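July 2021

Long day, writing this fast before I fall asleep. Both grippers today, finally. Tallow in the morning, Albers after lunch. Same arm, same wrist camera, same Dell on the bench, so at least it's a fair fight this time. Last week wasn't, I had the speed set differently for the two of them and didn't notice till Poul asked.

Tallow first. Soft pads, wide mouth. Great on RAM, great on anything you can squeeze without thinking. On the processor, bad. The pads bulge when they close and the chip rolls up on one edge and then you're stuck holding it like a cracker. 30 tries, I stopped writing notes after a while and just put crosses. Also one pad is starting to peel, need to order more. Huveo says August for pads. August!

Swap took forever. The flange screws on the Albers are not the same as on the Tallow, of course, so back to the drawer for the other key, which wasn't in the drawer. Nanna had it. Recalibrated the camera after, then again because I bumped the table. Error came out worse the second time and I kept it anyway because it was almost two and I hadn't eaten.

Albers. Stiff fingers, no pads, plates and screws everywhere. Ugly thing but you know where the tips are. That's what I wrote in the book and underlined it. When it closes on the edges of the chip it closes on the edges, no surprises. Problem is the force. The controller only goes down to 6 on its own scale and 6 of what, the manual doesn't say. Nanna wants to put the old Rononau controller on it, she says the low end is much smoother. I want to believe her but I remember the Rononau dropping its connection every time the compressor next door kicked in. She says that was the cable. Maybe.

Other thing – it's big. In the middle of the case fine, but near the power supply I'm scared of it. Poul wants longer fingers, I said longer fingers flex, we went back and forth on that for too long. He drew something on the back of the delivery slip. Not bad, really. Have to find that slip tomorow.

Saved a still from the wrist camera during the Albers runs so I remember how tight it is in there: 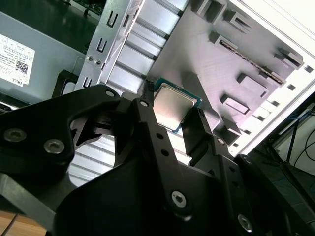 Albers over the open Dell, processor sitting diagonal just past the fingertips.

Camera view is okay. Fingers take up a lot of the bottom though, and the shiny top of the chip is a worry. Try lower exposure, or tilt the mount a bit. Run 1347 in the log is the one to look at for settings, everything before it has the old offset, dont mix them up again.

To do: Rononau on the Albers, at least a morning of it. Ask Huveo for the force numbers in real units. New pads. Limit the budget talk with Poul to the 2000 we have, not the amount he wishes we had. Give Nanna her key back, it's in my jacket.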